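Evaluation of the Stirkotetti Simulation Kit for Tabletop Grasping
Student project report, Robotics Laboratory Course
Submitted 2024-08-06

1. Background

Our course has two real robot arms for a large group of students, and the waiting list is long. In January the department received a trial license of Stirkotetti, a simulation kit sold by the firm Brestulden. The kit contains a physics engine, a library of household objects, a set of rooms and tables, and a model of an arm with a two-finger gripper. The department asked our group to test it and to say if it is good enough for the first half of the course.

I must say that I had used only one simulator before, called Veravia, and only for wheeled robots. My judgment is therefore the judgment of a beginner in grasping, but most students of the course will also be beginners.

2. Installation

The kit was installed on a laboratory computer with a medium graphics card. The manual is clear until the chapter about drivers, where two pages repeat each other and one step is missing. We wrote to the support and received the missing step on the next day. The full object library contains 2000 items and needs a long download. It is possible to take only a part of it, and I recommend this to everybody who has a slow connection.

The installation took us one afternoon. A second installation, on a laptop of my own, took 40 minutes.

3. Test method

We prepared a task which looks simple: the gripper must pick up one thin object from a table on which other things are also lying. The control program was the small example program Tang, which comes with the kit. We changed only the speed and the opening of the fingers. The position of the objects and the direction of the light were changed by the kit itself before each attempt.

In total we made 374 attempts. An attempt was counted as good when the object stayed between the fingers for the whole lift. With this rule, 68 percent of the attempts were good.

The wrist view was the most useful view for us, and we kept it open during all the work. It looks steeply down to the table, with the two fingers at the lower side, so one can judge the gap between them before they close. Long dark objects such as the black one with the thin loop at its end were our most difficult group. The loop lies flat on the wood, and in our first version the program took it as a part of the body and calculated the center too far to the side.

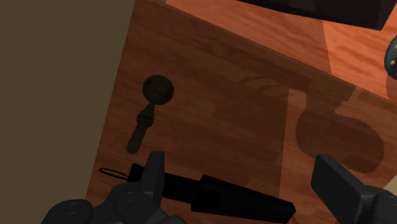
4. Results

4.1 Quality of the picture

The surfaces are good for teaching. The wood grain of the table has knots and streaks, and the arm throws a large soft shadow on it. This shadow was a real problem for our color threshold, because dark objects and dark wood came close to each other. We lost almost one week with this. Later I understood that it is an advantage of the kit — a student who solves it here will have less trouble at the real table.

A weak point is that the pattern of the wood repeats. A program that learns from pictures could perhaps use this pattern for orientation, and then it would fail on another table. We did not test it.

4.2 Contact between fingers and object

Thick objects behave in a believable way. Thin objects sometimes slide out when the fingers close fast. With a slower closing speed this happened less, but each attempt became longer. The friction value can be changed for each object, but only in a text file, and the kit must be started again after each change.

4.3 Documentation and support

The reference part is complete. The tutorial part is too short and stops before the first grasp. I would like to see one full example with errors and how to repair them.

5. Recommendation

We recommend a license for one year, with these conditions:

The laboratory writes its own short guide for the drivers.
Only a small part of the object library is installed.
Students begin with thick objects and go to the thin ones in the third exercise.

The price for a group license was not known to us when this report was written — the department is still waiting for the offer from Brestulden.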